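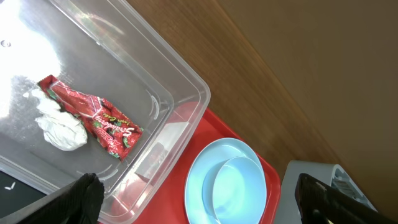 Residents > Meetings > Levgate Court > Minutes

3 min read

Present: Elli Ojala (chair), Janka Zelenák (minutes), nine others. The June meeting opened at 7:10 p.m.

Parking permits. The chair read out the proposal from Solanki, who manage the lot, to replace paper permits with an app. Solanki says the app will "free up spaces." Janka asked how, given that the number of cars and the number of spaces both stay the same. The cover letter doesn't say. A resident from the Pramik Street side pointed out that the last fix, the new lines, was also going to free up spaces, and we lost two.

The setup fee is $1,387. Elli asked for a breakdown a month ago and got a brochure. Agreed that nothing gets signed until there is an actual breakdown, in writing.

Guest parking. Solanki wants guests registered before they arrive. Several people asked what happens when a plumber comes at short notice. The reply on file is that this is "handled in the app." Elli has tried the demo and couldn't find where. Left open.

Towing. Two cars were towed last month from the back row. Solanki maintains that the signs were up. The owner of one says they went up the same afternoon. Janka has asked for the work order with a time on it and isn't holding her breath.

Plernow Road exit. The city's traffic count was finally sent over. It was taken during school vacation, so it is hard to see what it proves. Elli will ask for another one in term time.

Vote on a three-month trial of the app: 2 for, 9 against. The two in favor asked that it be noted they would support it only if paper permits stay valid.

Closed 8:25 p.m.

Recent items
Back row signs: letter to Solanki
Bike rack repairs
Minutes, May
Plernow Road exit: background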